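Hand-held gripper demonstration

Hand-held gripper demonstration is a method of gathering examples for a robot learning system in which a person performs a task with a gripper held in the hand, and a camera fixed to the gripper records the work from close to the fingers. 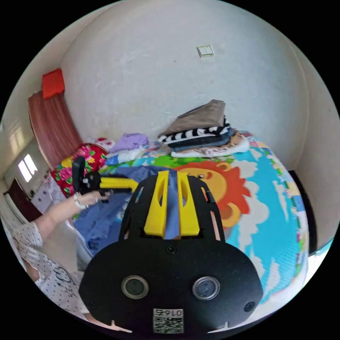 Akinyi Rugemalira has objected to the word "demonstration" on the grounds that the person holding the gripper is doing the task for its own sake, and that a recording made with no robot present is better called a sample of work. Her usage, "work sample", is found in the Matari papers and in some later writing, but has not displaced the older term. "Episode" is used for a single recording from start to stop, whichever of the two names is preferred for the whole.

The method is set apart from teleoperation, in which the person moves a robot at a distance, and from kinaesthetic teaching, in which the person takes hold of the robot's own arm and pushes it through the motion. It is also distinct from the use of ordinary video of bare hands, where the shape of the hand and the shape of the gripper differ and a mapping between the two has to be found.

Equipment

The usual device consists of a handle, a pair of opposed fingers and a housing for one or more cameras. The fingers are opened and closed by a trigger or by a lever worked with the grip of the hand. Finger width is either measured by a sensor in the drive or read from the picture, in which case the fingers are made in a colour that stands out from common household surfaces. Yellow is frequent. Slots or cutouts in the fingers and their mount reduce weight and block less of the view.

Wide-angle lenses are preferred. A narrow lens loses sight of the object when the wrist turns, and it shows too little of the room for the position of the device to be worked out from the picture alone. Two lenses side by side give some measure of depth but double the amount of data to be stored and require that both be calibrated together.

Devices are marked individually, commonly with a printed number and a machine-readable code. The number is written into the record of each episode so that a fault found later (a bent finger, a lens out of focus) can be traced to all the episodes made with that device. In the Dravbridge collection this step was left out for the first 545 episodes, which were afterwards kept apart from the main body and used only for testing.

Tasks needing two hands are recorded with a device in each hand. The two streams must share a clock. A common practice is to bring both devices together at the start of the episode and close the fingers at the same moment, giving an event that can be found in both records.

Procedure

An episode is made in the following order. The operator checks free storage and battery, sets the devices down at the starting place, starts the recording, performs the task at an even pace, returns the devices to the starting place and stops the recording. Speech is not recorded in most collections.

Operators are told to keep the object in view of the camera, to avoid helping with the elbow, the knee or the free fingers, and to hold still for a short time before and after each grasp. The second rule is the one most often broken. In handling cloth it is natural to pin an edge with the forearm, and the resulting episode shows the cloth held by something the robot does not have. Such episodes are normally thrown out whole, although the Ung protocol allows the part before the fault to be kept if it contains at least one full grasp.

Mistakes made with the gripper itself are treated differently. If a fold slips and the operator picks it up again, the episode is kept. Recoveries of this kind are considered useful to the learner, which will otherwise meet a slipped fold for the first time when it is running on a robot.

Settings

Early collections were made at a laboratory bench. Models trained on them performed poorly when the lighting or the table changed, and from the second Dravbridge round onwards recording was moved into homes. Bedrooms, kitchens and hallways are now the most common places. A bed is often used for folding tasks in preference to a table. Its surface gives under the fingers, which alters the way an edge is picked up, and patterned covers make the outline of the cloth harder to find. Both are held to be proper parts of the problem and are not corrected for.

Rooms are not tidied beyond what the task needs. The Istow guide asks that other clothing, bedding and furniture be left where they are, and that the operator change the starting state of the cloth between episodes by dropping it from waist height. It advises against arranging the cloth by hand. Plain walls cause some difficulty, as they offer few points by which the position of the camera can be followed. Curtains, printed fabrics and the edges of furniture are of more use.

The guide sets a limit of 40 episodes in one place before the operator moves to another room or to another part of the same room. Matari used no limit. Its largest single setting supplied more than a quarter of the total, and a later release was thinned to reduce the effect.

Processing

After recording, the path of the device through space is recovered from the video together with readings from a motion sensor, where one is fitted. Episodes in which the path is lost for longer than a set time are rejected. The opening of the fingers is then added, the streams are brought to a common rate, and the result is stored as a series of pictures, positions and finger widths.

Positions are normally stored relative to the device at the preceding step. Storing them relative to the room ties the example to the place in which it was made. For work with two devices, the position of each relative to the other is also kept, though it is harder to recover, and errors in it are a known cause of failure in folding.

Delay is a further source of error. The picture reaches the record slightly later than the reading of the finger width, and a robot adds a delay of its own between command and motion. Both have to be measured. In the Istow work the delay was found by filming a flashing light and was taken to be the same for all devices of one build.

Checking is partly done by hand. A reviewer watches each episode at raised speed and marks it as kept, cut or refused. Of the 3,807 episodes in the first Matari release, dated May 7, 2021, all had been seen by one reviewer and a part by two. The release was amended in July after errors were found in the pairing of left and right devices.

Privacy

Wide lenses take in much of the room and often part of the operator. Collections made in homes therefore need the agreement of everyone living there and not only of the person recording. Faces and written papers are blurred before release. Clothing, arms and hands are generally left, since blurring close to the fingers damages the pictures the learner depends upon most. The Ung protocol permits any member of the household to withdraw a recording up to 6 months after it was made.

Limits

The method records what a hand and arm can do, and a robot arm may be unable to follow. Motions that are too fast, or that pass outside the reach of the arm, have to be removed or slowed. Some groups check each path against a model of the intended robot before accepting the episode, at the cost of making the collection less useful for other robots.

Force is poorly represented. A person feels through the handle how hard the fingers are pressing on a mattress or pulling at a hem, and acts on it, while the record holds only pictures and positions. Fingers with pressure sensors have been tried at Dravbridge, but were found to drift between sessions.

There is also disagreement over how operators should be chosen. Practised operators produce clean and similar episodes. New operators produce slower and more varied ones, with a higher rate of refusal. Rugemalira has argued for keeping the two groups separate in the record, so that those training a model may choose the proportion themselves. The Istow guide records the operator by code but gives no measure of practice.

See also

Imitation learning
Kinaesthetic teaching
Teleoperation
Visual odometry
Cloth handling by robots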